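Home Talks Speakers Notes Archive Contact

Putting Things Back: Storage for Shared Game Nights
Speaker notes, Shiuli Ranasinghe, Nevside Library Association summer meeting, July 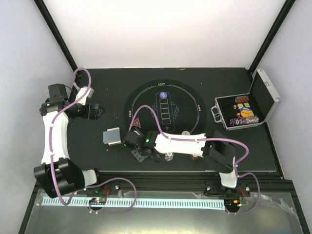

Start with the lending shelf at Nevside. When I took it over we had board games, card games and a few boxed sets that people had donated, and most of them could not be lent because something was missing. The games were fine. The storage was the trouble. A cardboard box with a plastic tray lasts a few loans, then the corners split and the tray gets thrown out. Compare that with an aluminum poker chip case like the one on the right side of the table. You open it and the whole set is in front of you, and when you close it you have one thing to carry. Most of this talk is about getting ordinary games closer to that.

(Ask for a show of hands: who lends games, who only runs game nights, who does both.)

Part 1. What goes missing

At Nevside we kept a notebook by the returns desk for one season. Dice were lost most often. Next came small tokens, then instruction sheets. Boards almost never went missing, but they came back bent. Cards came back complete and sticky.

We had 680 loans in that season. I did not try to work out a cost per loan. What mattered to me was how much desk time went into checking boxes, and it was a lot more than the time spent on books.

(Pass the notebook along the front row. Ask for it back.)

Part 2. The four containers

We now use only four kinds of container. Before that we had whatever came in the door, and no two would stack.

Flat document box, for anything with a folding board. Board on the bottom, bags on top.

Deep lidded box, for games with figures or tall pieces. Do not fill it to the top.

Zip pouch, for card games. We throw out the original card box once it tears and keep the front panel inside the pouch so people can see what it is.

Hard case with a latch, for chips, tiles and dominoes. These are heavy. A soft bag of dominoes will go through the bottom of a tote, and I have picked them up off the parking lot.

Mention Isau here. The Isau branch went with clear boxes for everything. They like being able to see inside. Ours yellowed near the window, so we went back to opaque ones with a label. Either is fine if all the boxes match.

Part 3. Labels

Put the label on the short end, where it shows on the shelf. Title, number of players, playing time, contents. Write the contents in the order a person would pack them.

The contents list inside the lid is the one that gets used. Type it large. We used to laminate ours and stopped. When a piece is lost for good, you want to be able to cross it out with a pen and write what replaced it.

Do not write "all pieces" on a label. I inherited several of these and they told me nothing.

(If someone asks about barcodes: the catalog barcode goes on the outside only, one per game. We tried tagging bags separately and it doubled the work at the desk.)

Part 4. Ending a game night

Our evenings close at nine. I call pack-up 15 minutes before, and that is the single change I would recommend to everyone in the room. Before we did this, people played up to the last minute and swept the pieces into the nearest box. I would find checkers in with the mah-jongg.

Ask each table to pack its own game and leave the lid off. One person goes around, looks at the contents list and puts the lid on. A lid that is on means checked.

A dark mat helps with pale pieces and a light one helps with dark pieces. We keep both. Felt is pleasant to play on but it holds crumbs, so shake it outside.

Part 5. Spares

Keep a drawer of spare dice, pawns and timers. Ask for incomplete games when you ask for donations, and say that you want them for parts. Runow does this well and has a drawer for each color of pawn. The Vukčević bequest came to us as three crates of mixed pieces, and we are still using it.

Time check: I should be here with a few minutes left. If short, skip the part about Isau.

Questions that usually come up: puzzles (we do not lend them), chess clocks (behind the desk, on request), batteries (take them out before shelving).

The contents list template is on the table by the door. Take one and change whatever does not suit your shelf.

Contact the talks desk | Copyright Nevside Library Association | Back to top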